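The Bottle Run
December 23, 2023
By Albertina Cardoso

The planner went quiet at run 148, and I was the only one in the building.

I should say what I was doing there. The rest of the Sistau crew had gone home for the holidays, and I'd put my hand up to stay in Hidadside and finish the bottle job, mainly so I wouldn't have to go to my sister's and explain my divorce to her neighbours. The bottle job was simple on paper. Three hundred simulated runs, pick a bottle out of one crate, put it down in the other, don't hit anything. If at least 200 came through clean, Gouveia would sign, and we'd all have work in the new year. If they didn't, well, I'd have plenty of time for my sister.

I wrote the grasp code. The planner, the bit that decides how the arm gets from one spot to another, was Vavance, and Vavance was old. It had been patched by everybody who ever worked at Sistau, and you could tell who by the swearing in the comments. My favourite said "do not touch this, I mean it, I have kids" and sat over a single line that set a number to 3.

Nobody with kids had worked there for years. The line was still in.

So, run 148. Usually you get a burst of log, a few thousand candidate paths, costs going down, then a winner, all of it done before you can get the lid off your coffee. This time I got the first line, and then nothing. The fan on my machine was going like a hair dryer. I gave it a minute. I went and rinsed my cup, came back, and it was still thinking.

Then it printed a path. A perfectly good path, short, low cost, nice clearance from the rim. And under that it printed a second one, longer and worse in every way I had a number for, and it picked that.

I did what anybody would do and blamed myself. I'd changed the weights that morning to make the arm less jumpy near the crates (it had a habit of whipping sideways like someone had called its name), and I figured I'd put a minus sign somewhere it didn't belong. I went through my changes line by line. No minus sign. I rolled the whole lot back and ran it again from the same seed. Same pause, same two paths, same daft choice.

By then it was dark out and the heating had clicked off. I put my coat on and plotted both paths on top of each other. The short one went straight up and over. The long one lifted the bottle, took it out wide to the left, and came back around with a big soft curve in it, a bit like how you'd carry a full bowl of soup past a sleeping dog.

I sat looking at that curve for a good long while. I knew it from somewhere.

So I went digging. Vavance kept its history, all of it, back to before we had proper version control and people just saved things in folders with their initials on them. I opened the folder the number 3 had come from. There was a text file in there, notes from whoever had the job before the job before mine, and they weren't really about the code. They were about the real arm, the first one, the one they'd had to sell.
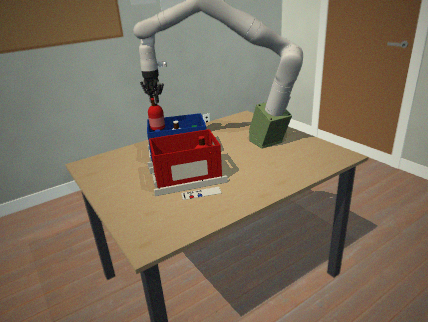 HIDADSIDE, January - Arm did the wide swing again this morning. Cost function says it shouldn't. Traced it to the demos we recorded for the warm start, the ones Dad did by hand when he came in to see what I do all day. He moves everything like that since his shoulder went. Goes out to the left and around. I could filter him out and we'd be quicker on every run. Leaving him in for now. Set to keep the nearest 3 demos, so he only turns up if the bottle's in the right spot.

There was no name at the bottom and no year, only the month.

I read it over again, and then I looked back at run 148. The red bottle was at the left end of the blue crate, and I suppose that was the right spot. The planner had worked out the quick way, gone and checked its three oldest examples, and found an old fella with a bad shoulder in there, showing it how he'd do it.

I want to tell you I was sensible about it. The fix would have taken me ten minutes. You clear the warm start folder, you let it plan cold, you lose the pause and the silly detour, and your average time drops enough that the client notices. I even had the folder selected. I had my finger over the key and my coat sleeve pulled down over my hand from the cold, and I thought about my own dad, who used to back the car out of the drive with one arm across the passenger seat whether or not there was anyone sitting in it.

I took my finger off the key.

What I did do was write a comment. I put it right under the other one, above the line with the 3, and I said where the number came from and which file to read before changing it. I signed it with my full name, too, so whoever came next would know who to ring up and yell at.

Then I set the rest of the batch going and phoned my sister. She picked up on the first ring. I could hear plates and somebody's kid going at a piano with both fists, and she asked if I was still at work, and I said yes, but the runs could look after themselves for a bit. She said there was a spare bed if I didn't mind sharing it with the coats.

Run 149 came up while she was talking. Straight up and over, nice and quick. I watched a few more of them and asked her what time was dinner.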